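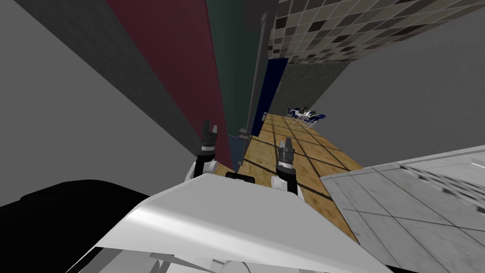

I used to clean Cidham House for real, with a mop. Then Prosser brought in Arno, and now I sit at a desk in Pruston and watch it practise in a building that only exists on the computer - same pay, warmer feet, and I miss the mop more than I'd tell my sister.

My job is to score the runs. Two points for a clean pass, none if it gets stuck. I'd done 609 by the end of January and my back had stopped hurting, which felt like cheating. Rhodri Owen has the desk next to mine (he did nights at Cidham for years, lovely man, sings) and he talks to it. "Steady, boy," he says, whenever the gripper gets near the tiles.

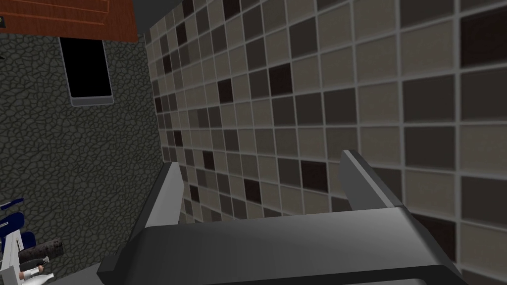 Run 667

We'd been told the night crew would be down to five once Arno was signed off. There were more of us than that, and we could all do the sum, so the tea break went very quiet. Rhodri put his mug down and pulled up the next run. 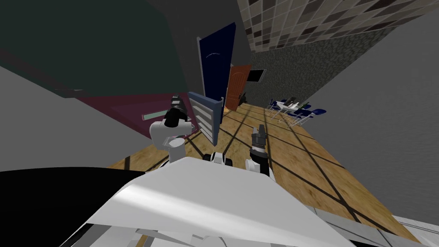 Run 667: both arms up, blue door and table beyond.

"You could mark it down," I said. I meant it as a joke, mostly.

He thought about it, I could tell. His hand was on the mouse for ages. On the other screen the kitchen was waiting, bottles on their sides, black window, gripper wide open with nothing in it.

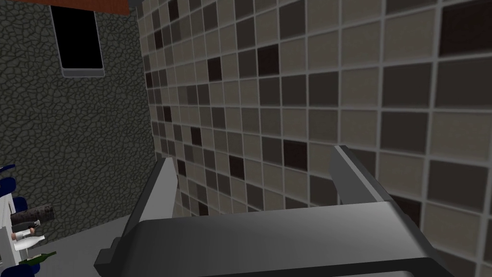
"It's never had a bad word for anyone," he said, and he gave it the two points. Then he asked if I wanted the last biscuit, and I said go halves, and we loaded 668.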